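Large Paper Cups, Gray and Yellow

Open-top cups for sorting, holding and carrying small things on a table. Wide at the rim, narrower at the base, white inside. Order code GR-86.
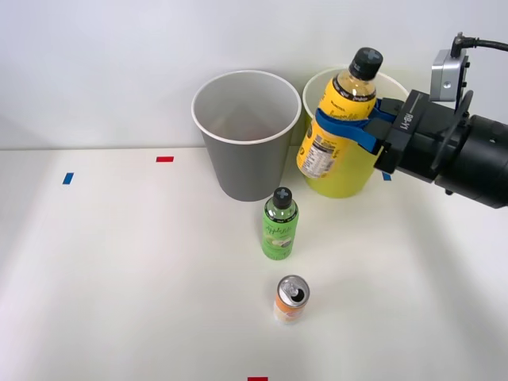 Grurell Supplies | Tabletop & Catering Team

The cups are sold in pairs, one of each color. Most customers set them at the back of a table and use one color for one kind of item. The yellow has a little green in it, so under some lamps it looks closer to lime. Please consider this if you need to match it with other tableware.

The rim is rolled and white on both colors. It is comfortable for the fingers when you lift the cup, and it helps the mouth to keep its round shape. A small drink bottle can go in upright, but we advise to lower it and not to drop it.
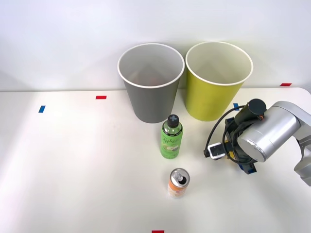

For cleaning, wipe the inside with a dry cloth. The cups are made for dry use – please do not fill them with liquid and do not put them in the dishwasher. If a bottle or can has leaked inside, empty the cup soon and let it stand open until the next morning.

Packing
Pair: one gray, one yellow
Small box: 6 pairs
Full carton: 86 pairs
Orders over 1,000 pairs: ask for a price 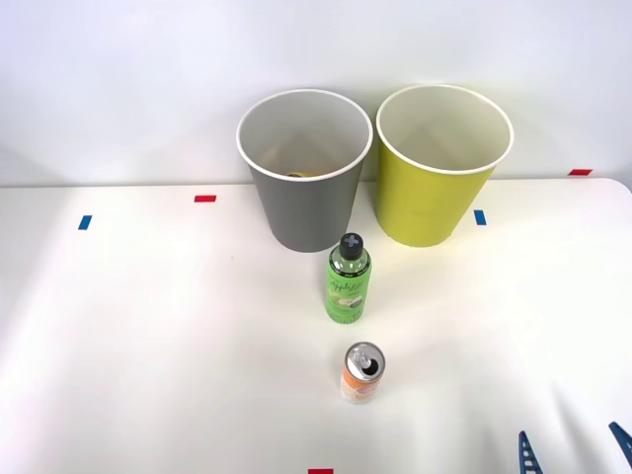 Cups from the same carton are stacked by color, so you will need to make the pairs yourself. Keep them in a dry place and do not put heavy goods on top. Boxes leave our warehouse within three working days; in March please allow a few more, as we do our stock check then.

Questions about orders: Viktória Balogh
Samples and returns: Igor Tomaszewski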